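Dusurar Tabletop Sorting Set
Setup Guide

Home | Guides | Tabletop | Parts | Contact

Section 4. Marking out the work surface

A taped grid gives every cup, tray and bin a square of its own. Do this section before you unpack the cups.

1. Clear the tabletop and wipe it with a damp cloth. Let it dry fully. Tape laid on a damp surface lifts at the ends within a day or so.

2. Find the middle of each long side and make a light pencil mark. Work outward from these marks, not from a corner.

3. Run the first strip of tape between the two marks. Unroll it a little at a time and press down with your thumb as you go. Do not stretch it — stretched tape creeps back and pulls the line crooked.

4. Lay the remaining strips parallel to the first, then turn and lay the cross strips the same way. Squares of 300 mm suit the larger trays.

5. Trim the ends with scissors before pressing them down.

CAUTION: Do not cut tape on the tabletop with a knife. The blade will score the surface and the marks cannot be polished out.

Note: Any low-tack tape will do. Pick a color that stands out against the top. Spare rolls are listed under part number 316.

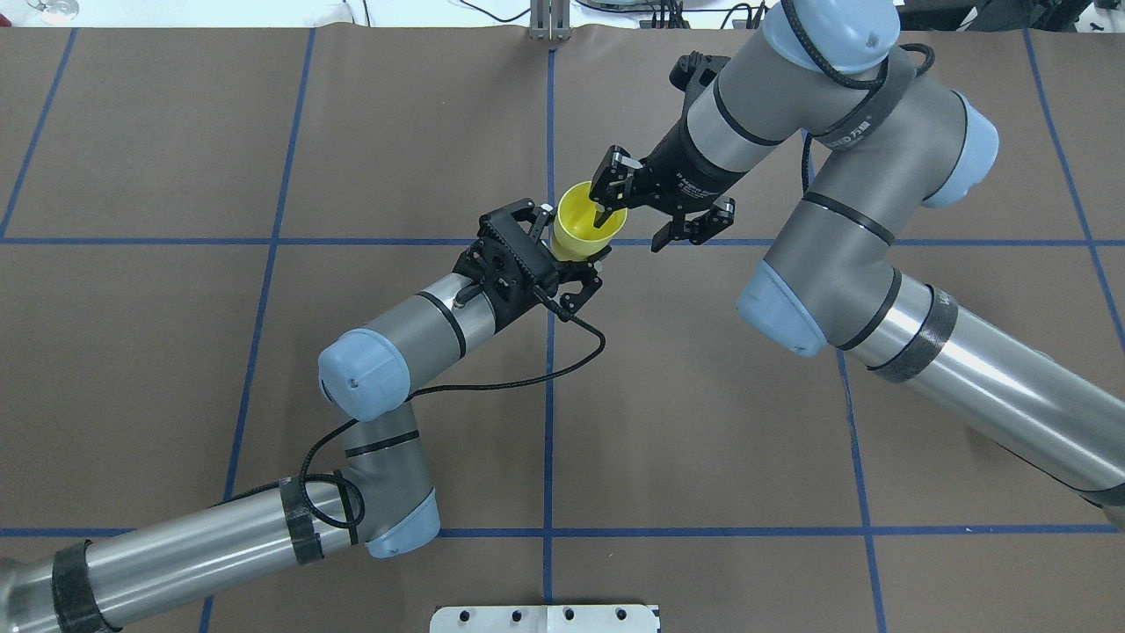

Once the grid is down, leave it for an hour before putting anything heavy on it. Then check each crossing. Where one strip passes over another there is a small ridge, and a narrow cup base set on the ridge will tip. Keep cups to the open part of a square.

6. Unpack the cups and rinse them in warm water with a drop of dish soap. Dry the inside as well as the rim.

7. Stack cups by size, no more than four high. Taller stacks jam, and pulling them apart can split the rim.

8. Place the Brindcombe tray at the far side of the grid, with its long edge along a tape line. It needs 450 mm of clear space behind it.

CAUTION: Cups are for dry sorting only. Do not fill them with hot liquid.

Replace any strip that curls or frays. Peel it back slowly at a low angle and clean off the residue before laying new tape.

Revised 5th May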